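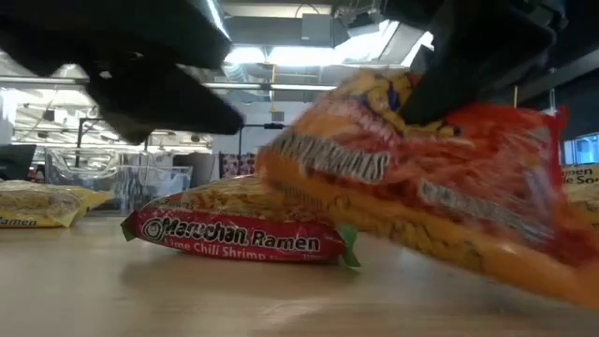
Teaching sessions at Hornow: your questions answered

We get a lovely lot of emails from people who have signed up to teach one of our arms, and many of them ask the same things, so Noura Fakhoury and I have gathered the answers together. Do have a read before you come in.

Do I need to know anything about robots?
Not a thing. If you can put your shopping away, you already know the job, and all we add is a way of doing it through somebody else's fingers, so to speak. Othmane El Ouafi sits with every newcomer for the first half hour.

What will I be doing?
Most new teachers start on groceries, and noodle packets are a great favourite. You pick a packet up off the table, carry it across and set it down, and then you do it again with another one. The wrappers are slippery and the printing differs from flavour to flavour (Lime Chili Shrimp is the red one), which makes them good practice for the arm and for you!

By hand or by remote control?
Both, if you like. By hand, you take hold of the arm and guide it through the movement yourself. By remote, you sit at the Zikuneck desk with a pair of handles and the arm copies you. People with sore shoulders generally get on better at the desk.

How tightly should I grip?
Less than you think. Come down from above, close slowly, and stop once the packet lifts. Dried noodles do crack if you squeeze them, and a cracked block bends differently the next time round.

What if I drop one?
Carry on, please. Pick it up again with the gripper if you can reach it. We keep those attempts and mark them separately, and Agustina Navarrete is really very fond of a good recovery.

Should I go fast or slow?
Whatever speed feels natural, though try to keep it steady. Long pauses in mid-air are harder to use than an untidy lift.

How many goes does it take?
The Salinas set, our first, had 142 when we began trying it out and now has 1,000. We would like 2,000 by December.

Can I bring my own packets?
Yes, as long as they are sealed and you don't need them back in one piece.

Who do I contact to change my slot?
Brenda Carrasco looks after the bookings. Give her a day's notice if you possibly can, and after 3 in the afternoon it is best to ring.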